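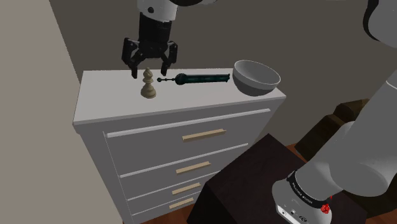

Grovel Teleoperation and Demonstration Kit

Product code: Grovel 2
Manufacturer: Stuldale
Category: Robot teaching / Demonstration capture
Availability: In stock. Ships from Flundetham.

Overview

Grovel is a hand controller and software package for showing a single-arm robot a manipulation task. The operator moves the controller, the arm follows, and each run is saved as one demonstration. The same recordings can be made on a physical arm or in the supplied simulator, Roman, with no change to file layout.

The kit is intended for household and bench-top tasks: picking up an item from a furniture top, placing an item in a bowl, opening and closing a drawer. It is not intended for welding, palletizing or any task in which the arm shares its workspace with a person during playback.

Teaching modes

Remote mode. The controller sends position and orientation commands to the wrist. The trigger opens and closes the gripper. Motion scaling can be set so that a large hand movement gives a small wrist movement, which helps with the last part of an approach to a narrow object. A clutch button disconnects the controller from the arm while the operator repositions their hand.

Hand-guided mode. The operator holds the arm and moves it through the task directly. Joint positions are logged in place of controller commands. This mode requires a physical arm with gravity compensation and is not available in Roman.

Correction mode. A saved policy runs the arm until the operator presses the clutch. Control passes to the operator, and the section that follows is tagged as a correction. Releasing the clutch does not return control to the policy - this has to be confirmed on the workstation.

Roman simulator

Roman renders the arm, a two-finger gripper and a furnished room. The dresser layout has a white four-drawer dresser, with the arm base mounted on a dark side table in front of it. Items set out on the dresser top include a beige chess bishop, a white bowl and a teal-green handheld tool with a thin metal rod at one end.

Items of different shapes are placed close together on purpose. An upright piece such as the bishop is easily knocked over by a finger that comes down off center. A long tool lying flat asks for a different wrist rotation, and the gap to its neighbors limits how far the fingers can be opened. Item positions can be fixed or varied between runs.

Task text is entered before recording and is stored with every run. Short commands in plain words are recommended, for example "put the chess piece in the bowl". Where several operators record the same task, use the same wording throughout.

Specifications

Command rate: 100 Hz
Logged streams: joint position, wrist pose, gripper opening, operator input, camera video
Camera inputs: up to 3
Gripper support: parallel two-finger, electric
Onboard buffer: some 300 runs at default settings
Connection: wired Ethernet (arm), USB (controller)
Hand-guided mode: physical arm only

Supplied items

Hand controller with trigger and clutch
Controller cable
Interface box and power supply
Roman simulator license, one workstation
Printed setup guide

Arm, gripper, cameras and workstation are not included.

Recording notes

Set the home pose before the first run and leave it unchanged for the whole set. Start each run with the gripper open and clear of all items.

Pauses longer than 2 seconds are marked in the log. They can be trimmed at export or kept. Trimming is off by default.

Failed runs are saved unless deleted by the operator. Mark them as failed with the side button before returning to the home pose. The export tool can include or leave out failed runs.

After changing the motion scaling, repeat the controller alignment. Old alignment values are accepted by the software without a warning, and the wrist will drift relative to the hand.

Safety

The emergency stop on the robot must be within reach of the operator in all modes. The clutch is not a stop device. Loss of the controller signal holds the arm at its current position with the gripper force unchanged.

Compatibility

Recordings made with the first Grovel release can be opened and replayed but not extended. Firmware updates are issued every October and are installed through the interface box.

Related products

Grovel spare controller cable
Grovel foot clutch
Roman additional workstation license

Page updated 17th February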